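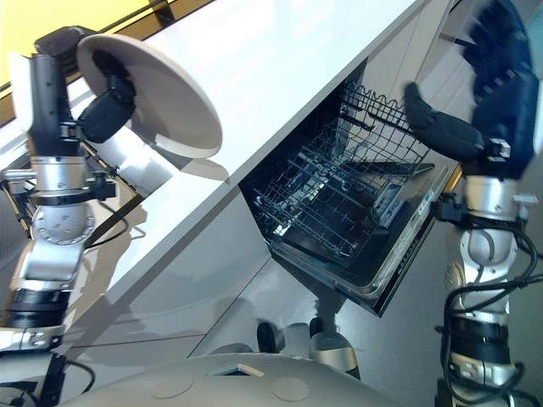 Kitchens > Dishwashing > Interviews

214 shares | 6 comments

Ecaterina Vasiliu specifies small kitchens for Arnumitz, a fitter of rental apartments. Her work is mostly the stretch of cabinets between the sink and the plate shelf, and she measures it in steps and reaches.

"The dishwasher goes under the counter where the plates will be put away," she said. "People place it by the sink and stop there. Then every plate crosses the room."

Her standard layout leaves 28 inches of clear counter directly above the machine. A plate comes up out of the rack, is set down or checked, and goes on to the shelf. She prefers a smooth white top for this stretch. Water spots and food left on a rim show up against it, and it wipes down with one cloth. The drawback is glare, and she places the ceiling lights with that in mind.

On unloading order, Vasiliu follows the usual rule: lower rack first. Cups in the upper rack hold water in their bases, and pulling that rack out early drips on dry plates. She lifts plates by the rim, one at a time, and tilts each one before it clears the door.

"Stacking in the rack is where chips come from. Two plates in one hand will knock the third."

Arnumitz fitted 40 kitchens to this plan last August. Pilar Espinoza, who handles tenant calls for the firm, reported six complaints, four of them concerning door clearance. With the door down, the cabinet next to it could not be opened fully. The handles were changed to a flatter type, and the plan now shows the door in both positions.

Vasiliu has no strong view on cabinet color. Light gray is the current default. "It hides drips better than white does," she said. "The counter can be white. The fronts get splashed."

Contact | Copyright Fotena | Back to top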